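Workshop Tips: Getting a Robot to Behave Around Drinks

I write the control and planning code for our two-armed setup, and most of what I know I learned by getting it wrong first. So these are my own tips, in no special order.

Give shiny things their own depth settings

Polished steel is miserable for perception. I used to run one set of depth filters for the whole table and wonder why the planner kept finding lumps in midair. Now anything chrome gets a hand-drawn box model, and I throw the raw points inside it away. A fine mesh strainer needs the same treatment, because you can half see through it and the depth map picks whichever side it likes. Beathag Moncrieff talked me into modeling ours as a solid disk, and I wish I'd listened in February!

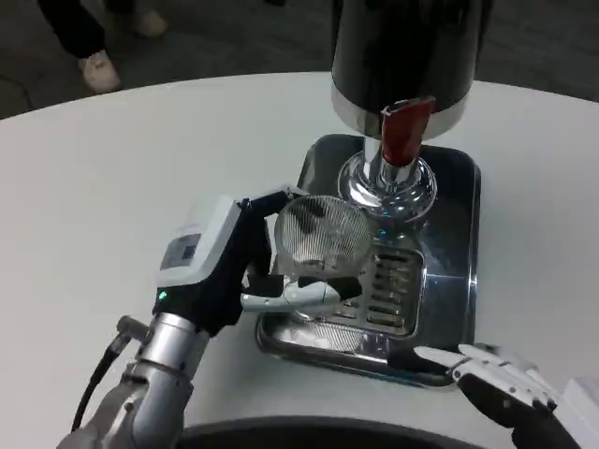
Slow down near glass, in the planner

Don't do it with a global speed limit (I did, and every run dragged on forever). Put a soft zone around the cup and let the planner cut speed inside it. Ours is 80 millimeters wide and drops the arm to 15 percent — dull to watch, but I sleep fine. Keep the zone in the same file as the cup model so they move together.

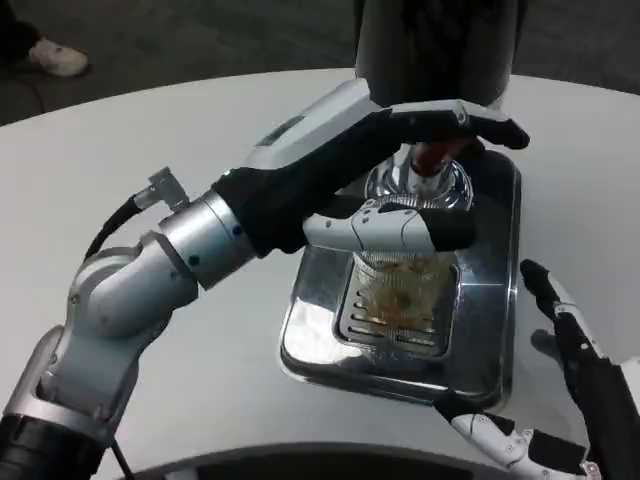 Thumbs deserve their own collision check. My first version in Terkon wrapped the whole hand in one fat capsule, which rejected nearly every grasp I wanted. With the fingers curled over the top of the machine and the thumb reaching across just above the glass, a capsule says "crash" when there's still a gap. Split the hand into links, check the thumb at a finer step, and you get those grasps back.

Name your poses like a grown-up

I had "home2", "home2_new" and "home_OK" for ages. Botond Szűcs renamed all 115 of them one afternoon and I haven't lost a pose since. Object first, then side, then action: tray_left_approach.

Park the idle hand on purpose

If only one arm has a job, give the other a real target too. I leave mine low by the tray and put it in the plan as an obstacle, so the busy arm keeps clear.

Next up is log cleanup, once I've cleaned up mine.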